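Curtains, hems and the long way around: a talk with the owner of Nanel

June 13, 2020

The workroom of Nanel is on the second floor of a former shoe store in Birkow, up a flight of stairs that the owner says has cost her more deliveries than any bad review. She makes curtains and linings to order, and she has done it in this building for 14 years. Before that she worked out of a spare bedroom in Jutow with one machine and an ironing board.

We talked for most of a morning. She kept working through the first half of it, pinning a hem on a long panel laid out across two tables.

She did not plan on curtains. "I wanted to make coats," she said. "I made coats for two winters and lost money on every one. Then a neighbor asked if I could shorten some drapes, and her sister asked, and after a while I noticed that the drapes were paying for the coats."

The coats stopped. She still has the patterns in a drawer. 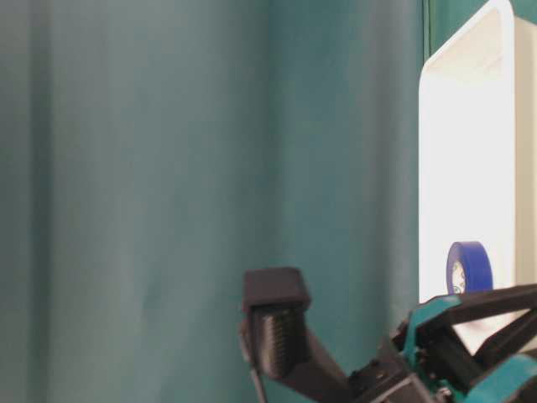
A teal-green curtain. Soft folds like these depend mostly on how much cloth you allow, the owner says.

Most of what goes wrong with a curtain, she told me, goes wrong before anyone cuts it. People measure the window once, at the top, and write that down. "Windows in old houses are not square. You measure the drop on the left, the middle and the right, and you will get three numbers. If you only have one number, you have a guess."

She asks every customer to put up the rod first and measure from that. Some argue. Last February a man sent her measurements for a bay window taken from the architect's drawings, and the finished panels stopped a hand's width above the sill. She remade them at her own cost, though the order form had his signature on it. "I should have driven over there. It was 6 miles. I was busy, and I paid for it."

Then there is fullness, the amount of cloth compared with the width of the rod. For a plain gathered heading she uses 200 percent, so twice the width. For thin fabrics she goes higher, and for heavy wool a bit lower. The stores, she thinks, have trained people to expect too little. "They buy two panels that just barely meet in the middle, and they pull them shut and it looks like a bedsheet. They think they picked the wrong color. The color is fine. There isn't enough of it."

On color she is less strict than I expected. She keeps swatches on rings, sorted by weight, with the shades mixed together, and she won't let customers choose under the workroom lights. They take a ring home for a few days. Her best seller for two years running has been a blue-green linen blend she lists as Machala. She found the word on a map and liked how it sounded.

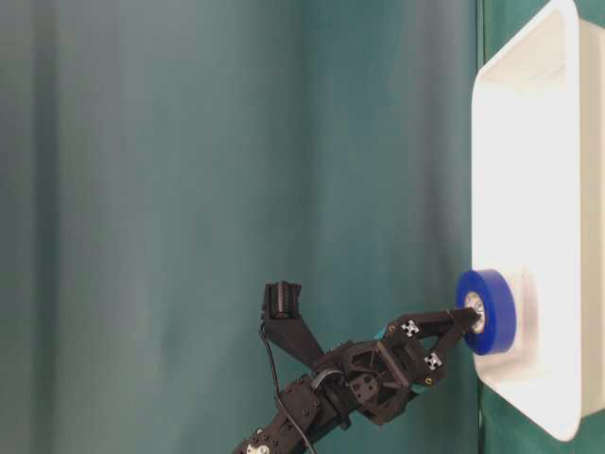 Greens are the hardest to match, she said. A green that looks calm in the morning can turn gray by late afternoon, and two rolls from the same mill can differ enough to show when they hang side by side. She writes the roll number on the selvage of every piece she cuts and won't split a room across two rolls. When a mill runs out partway through a job, she waits. One customer waited four months for a dining room.

"She was angry for three of them," the owner said. "Then she sent me a Christmas card."

I asked about the numbers, and she got out the order book. She finished 354 panels last year, with one part-time helper for the straight seams. This spring was slow to start with. In March and most of April almost no one called, and she spent the time cleaning machines and sewing face masks for a nursing home in Jutow. By May the phone was ringing again. People had been looking at their own windows for weeks.

"A lot of bedrooms," she said. "Blackout lining, bedroom, blackout lining, bedroom. Everybody is working at home and sleeping badly."

She lines nearly everything. An unlined curtain hangs well for a summer or two, she said, and then the sun gets to the folds that face the glass and you have stripes. Her standard lining is cotton sateen. She will put in a heavier interlining if the window is drafty, though she warns people that it doubles the weight and that the bracket screws need to go into something solid.

Washing came up next. Her advice is to do it as little as possible. Vacuum them with the soft brush, take them outside on a dry day, shake them. If they have to be washed, wash the cloth before it is cut. She preshrinks cotton and linen herself, full length, and hangs it over a rail on the landing.

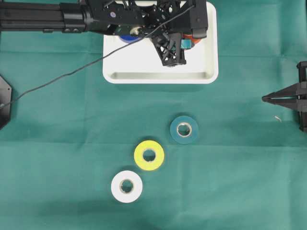

A good iron matters more than a good sewing machine, in her view. Hers is a gravity-feed steam iron that she bought used, and she presses each seam twice, once flat as it was sewn and once open. She leaves bottom hems basted until the curtains have hung for a week. Linen drops. She has seen it drop by an inch in damp weather and go back up when the heat comes on.

"So you let it hang, and then you go back with a needle and finish it on the ladder. Customers think this is a strange way to do business. They want it done when it's delivered." She charges for the second visit, and it is written on the form in large type.

The most she has ever charged for a single panel was for a stage curtain at a school hall, 151 inches from rod to floor. She had to fold it along the hallway to sew the side hems. She doesn't want another one.

Does she have an apprentice in mind? She shook her head. Her helper would rather do upholstery, and she doesn't blame her. The lease in Birkow has three years left on it. She would like to find a ground-floor place before then, with a loading door and a table long enough that she can lay out a full drop without moving the chairs.

The panel she had been pinning was due for pickup at noon, so we stopped there and she went back to the hem.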